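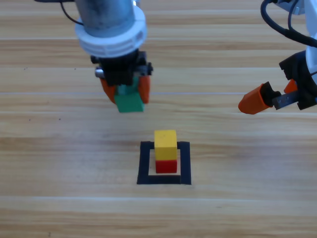 Trullano 彩色方块使用记录

这套方块买回来以后一直放在活动室的长桌边上,用得比预想的多。中间陆续有人问值不值得买,每次都要重新讲一遍,索性写成一篇。下面说的都是自己那一套的情况,别的批次会不会一样,我不清楚。

先说买的是什么。Trullano 的方块按盒卖,我买的是20块装,付了178元,运费另算。盒子是普通纸盒,打开以后方块直接码在里面,没有分格,也没有泡沫垫。附一本薄册子和一张颜色对照卡。册子署名 Seraina Auer,内容是一些摆放练习,从单块放到指定位置开始,到后面几块叠在一起。文字很少,图也画得简单,不识字的孩子能看懂大半。

盒子上没有写清楚材质,这一点我不太满意。商品页写的是“哑光安全材料”,等于没说。问过客服,客服把商品页上那句话又发了一遍。对材质比较在意的人,建议下单前就问,问不到明确答复再自己决定。

为什么买这种纯色的

之前用的是 Groralden 的一套,每块上面印着字母和动物。印图案的方块有个麻烦,孩子拿起来先看图案,看完就开始讲那只动物,原本要做的摆放就停了。年纪大一些的孩子还会坚持字母要朝上、朝正,叠一层要花很久。我想要的只是能拿、能放、能叠、能认颜色的东西,所以换成了没有图案的。

换了以后确实省事。说“把红的放到框里”,就是把红的放到框里。没有第二种理解。

Groralden 那套也没有扔,留着认字母用。两套混在一起叠是可以的,但是尺寸差一点点,叠到第三层就能看出歪来,第四层多半会倒。想混着用的人可以先拿一块对一下大小。

手感和叠放

表面是哑光的,灯光下面不晃眼。这个优点在桌上看不太出来,拍照或者录视频的时候就明显了。Groralden 那套是亮面漆,顶灯一开每块上面一个白点,颜色反而看不清。

摩擦力合适。两块叠在一起,轻轻碰一下桌子不会滑开。放歪一点也能站住,对刚开始学叠放的孩子比较宽容。偏出去太多自然会掉,掉下来的声音不大,楼下没有来找过我。

重量偏轻。好处是掉下来不砸手,坏处是叠高了以后站不太稳,有人走过去带一阵风,或者袖子蹭到,上面的就歪了。我一般只让叠到三四层。想搭高塔的人应该去买重一些的。

尺寸对成年人的手来说偏小,对四五岁的孩子刚好。两岁以下的我没有试过,册子上写的起始年龄也比两岁大,就按册子来。

颜色

颜色够正。红就是红,黄就是黄,几个孩子之间不会为了一块到底算什么颜色吵起来。唯一的问题出在绿色上。绿色在亮处是很干净的绿,到了暗处会偏青,和对照卡上的绿色格子放在一起看,总觉得差一点。窗边和墙边的位置,同一块看着就不太一样。做颜色分类的时候我会把灯全打开,阴天也开。

对照卡本身质量一般,是薄卡纸,没有覆膜,用了一阵以后四个角都卷了。我拿透明胶带把边封了一圈,现在还能用。如果厂家以后改版,希望先改这张卡。

桌子和胶带

方块要有地方放,顺便把桌子也写一下。桌子是 Gasser 的木面长桌,买得比方块早很多,浅色,一条一条的木纹横着走,板和板之间有细缝。缝很浅,方块放在上面不会晃。木纹对摆放练习有一点帮助,孩子会不自觉地让方块的边跟木纹平行,摆出来就比较整齐。

浅色木面的缺点是藏不住痕迹。划过、蹭过的地方会留下发白的印子,擦不掉。我试过用湿布,也试过专门的木器蜡,蜡上去以后颜色深了一点,过几个星期又浮出来。后来就不管了。活动室的桌子有印子是正常的,在家里用、又比较爱惜桌子的,建议铺一层垫子。

Trullano 自己也卖配套的桌垫,82元,浅灰色,上面印好了方框和格线。我在朋友那里用过,没有买。垫子卷着发货,展开以后两头一直翘,压了一晚上书还是翘,方块放在翘起来的那一段上会往中间滑。方框的位置也是固定的,想换个地方、换个大小都不行。

我的做法是用黑色胶带直接在桌面上贴一个方框,框里是要放的位置,框外是拿的位置。胶带是 Mustbridge 的黑色布纹款,哑光,手能撕断。贴的时候有几点可以注意。

桌面先擦干净,等干透再贴。有灰的地方当天看着是粘住了,第二天边上就会起来。

胶带手撕的断口是毛的,不影响用。介意的话用剪刀剪,两端会齐一些。我自己是手撕的,懒得找剪刀。

四条边不必完全方正。贴得歪一点,孩子并不在意,他们只关心方块有没有压到线。反倒是我自己每次看到都想重新贴,重新贴过两回,还是歪的,就算了。

胶带不要拉着贴。拉紧了贴下去,过几天会往回缩,角上就露出一小段空当。

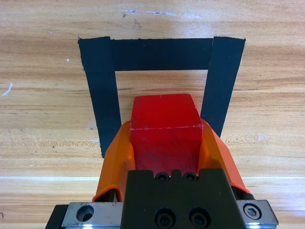 胶带留在桌上的时间也要控制。我第一次贴了整整一个学期,撕的时候留了一层胶,用橡皮擦慢慢搓掉的,搓了一个下午。现在每个月换一次,撕起来很干净。Mustbridge 的包装上没有写建议使用时间,一个月是我自己试出来的,桌面漆不一样的话结果可能也不一样,最好先在桌子背面贴一小段看看。

还有一点,黑色胶带和浅色桌面的对比很清楚,坐在桌子对面也看得见线在哪里。之前用过米白色的美纹纸胶带,离远了根本看不出来,孩子放完以后还要站起来凑近了看。用黑的以后没有这个问题。

怎么用

册子上的练习我大致照着做,顺序改了一些。

第一种最简单。方块全部放在框外,说一个颜色,拿一块放到框里。刚开始只要进框就算对,后来要求四边都不压线。很多孩子一开始会把方块扔进去,提醒几次就好了。也有孩子喜欢贴着线放,紧紧挨着但是不压上,这比放在正中间难,我没有阻止。

第二种是叠。先在框里放一块做底,再一块一块往上加。颜色顺序由我说,或者由旁边的孩子说。由孩子说的时候进行得更慢,因为他们会改主意。叠好以后再按相反的顺序拆下来,放回原来的位置。拆这一步容易被忽略,我觉得比叠更有用,急的孩子一把就推倒了,要反复练才能一块一块拿。

第三种是两个人一起做,一个人负责递,一个人负责放。递的人不能伸到框里,放的人不能伸到框外。规则一说就懂,做起来经常犯规。两个人的速度很难一样,递的那个往往拿着一块在旁边等,等着等着就把它放下去了。我后来加了一条,手里拿着的不能再放回桌上,情况好一点。

第四种是册子后半部分的,要求看着图纸搭出一样的形状。图纸是单色印刷,颜色用文字标注,不识字的孩子需要有人念。这一部分设计得不算好,我用得最少。

一次活动二十来分钟就差不多了,再长注意力就散了,方块开始变成小汽车。变成小汽车也没有什么不好,不过那时候我就把胶带框的事放下,让他们自己玩。

磨损

买回来的时候每块都很新,颜色均匀。用到现在,变化最大的是红色。红色是被拿得最多的,几乎每个孩子第一块都选红的,所以顶面和边上有了一些发白的蹭痕和小白点,远看还是很鲜的红,近看就有旧的感觉。蓝色和黄色好很多。

我问过商家能不能单独补一种颜色,答复是不能,只能整盒买。这个很不方便。常用的就那几块,为了补两块红的再买一整盒,多出来的没有地方放。希望以后能拆开卖。

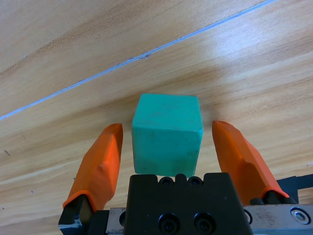 清洁方面没有什么难的。我用拧干的湿布擦,擦完摊开在托盘上晾,晾干再收。没有用过酒精,册子上说不要用。没有泡过水,也不打算泡。需要留意的是哑光面比亮面吃灰,手上有颜料或者铅笔灰的时候摸过,细小的颗粒会停在面上。浅一些的颜色不明显,偏青的那种绿就看得出来,面上颜色略微不匀,还带着几个深色的小点,我擦的时候总会多擦几下。不过这种绿色的棱边也和其他几块一样做得圆,没有尖利的直角,布顺着边一抹就过去了,不会勾线。亮面漆的那套棱比较硬,擦久了抹布会起毛。

圆边还有一个影响,放在框里比线的时候,从上往下看,方块的边缘和桌面之间有一点弧度,压没压线要低下头从侧面看才准。孩子为这件事争过几次。我定的规矩是以底面为准,他们接受了。

味道方面,开盒的时候有一点,放在窗台上两天就没有了。对气味敏感的人可以多放几天。

收纳

原装纸盒不耐用,第二周盒底就松了。我换了一个带盖的塑料盒,大小随便,能放下就行。不建议用布袋,方块在里面互相磨,拿的时候也看不见颜色,孩子会把整袋倒在桌上。

收的时候让孩子自己数,20块齐了才盖盖子。这个数目不大不小,数一遍很快。掉到柜子底下的情况时常发生,买的时候如果有透明或者浅色的选项,我建议避开,深色柜子底下鲜艳的颜色比较好找。

胶带框不用每次收,留在桌上就好。吃东西的时候要注意,饼干渣会卡在胶带边上,用牙签挑一下,或者干脆等换胶带的时候一起擦。

价格

178元20块,单看不便宜。Groralden 同样数量的一套要低一些,网上没有牌子的更低。我买过一次没有牌子的,棱上有毛刺,颜色也不统一,同一盒里有两种红,最后拿去垫花盆了。要说 Trullano 比它们贵在哪里,主要是大小一致、颜色统一、棱边处理得好。大小一致这一点对叠放很重要,差一点点都会越叠越歪。

如果只是偶尔玩一下,我觉得没有必要买这套,家里有什么方块就用什么。如果是活动室、托班,或者家里孩子正在练拿放、每天都要用,这套可以考虑。桌垫不建议买,一卷黑胶带够用很久。

几个被问过的问题

能不能和同品牌的圆柱、三角一起用。能,高度是配好的。圆柱我有几个,放在平的木面上会滚,要竖着放。

左撇子的孩子有没有影响。没有。框贴在桌子中间偏近身体的位置,两只手都方便。

框要贴多大。我没有固定尺寸,以能并排放下几块、周围还有余地为准。太小了孩子容易着急,太大了等于没有框。贴之前可以先把方块摆出来,在外面留一圈再贴线。

册子丢了怎么办。不影响,内容看过一遍就记住了。Seraina Auer 写的前半部分说得很清楚,照着做就行,后半部分前面已经说过了,丢了也不可惜。

补充一点:后来收到的一盒是送给亲戚的,对照卡已经换成了厚一点的纸,角上也改成圆的。盒子还是老样子,材质一栏还是空的。

2022年11月20日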